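A thread on sample size, for people who have to read survey reports at work and never signed up for it. 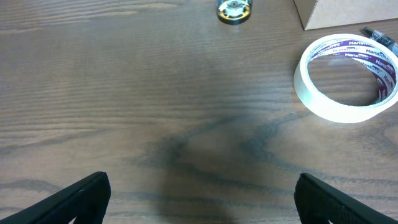
Wood grain on a tabletop.

1/ I spent most of July 2020 reviewing survey reports for regional councils. The same handful of problems kept coming up, so I'm writing them down in one place. No formulas until post 5, and then only one.

2/ First one. A report for Sandby says support for the new bus route "rose from 45 to 55 per cent". Big headline. Go to the appendix and each wave had 90 people in it.

3/ With 90 people, the margin of error on a single percentage near the middle is a bit over 10 points either way. That's at the usual 95 per cent level, and it assumes a proper random sample.

4/ The margin on the difference between two waves is bigger again. Both numbers wobble, so the wobble on the gap comes out at more than 14 points. A 10-point rise sits well inside that.

5/ The formula, for anyone who wants to check: square root of p times (1 minus p) divided by n, then multiply by 1.96. For a difference, add the two variances before you take the square root. A phone calculator will do it.

6/ Does this mean support didn't rise? No. It may well have. The survey can't tell a real rise from the luck of who picked up the phone, and the report should have said so in the same paragraph as the headline.

7/ Second problem: subgroups. The Puvstead survey had a decent total sample, then split it by age, then by suburb, then by whether people rent. By the last table some cells had fewer than a dozen people in them.

8/ They reported those cells to one decimal place. Please don't. If a single person changing their mind moves your figure by nine points, the decimal is decoration.

9/ My own rule is to grey out any cell under 50 and not write a sentence about it. Other people use 30. Pick one before you see the data and put it in the methods section.

10/ Third problem: weighting. Older people answer surveys more than younger people, so you weight the younger ones up. Fine, everyone does it. But it costs you precision, and the margin of error should be worked out on the effective sample size.

11/ Van den Broek handled this well in the Wotmont report. Raw n and effective n side by side in every table. It took up one extra column. I've been sending it to people as a model -- the layout, I mean, I have quibbles with the questionnaire.

12/ Fourth, and I'll keep it short. Margin of error only covers random sampling. It says nothing about who never got asked. An opt-in web poll with a huge number of responses can be further off than a small random one.

13/ What I'd like to see on page one of any of these: how people were chosen, how many were approached, how many answered, and the exact wording of the main question. Half a page, tops.

14/ Someone asked whether councils should just pay for bigger samples. Sometimes. Halving your margin means four times as many people, so the bill climbs quickly. Often it's better value to ask fewer questions and spend the money chasing up non-responders.

15/ Going to do a separate thread on question wording in November, once the next round of reports is in. If you have a bad questionnaire you're allowed to share, send it through and I'll take the council's name off it.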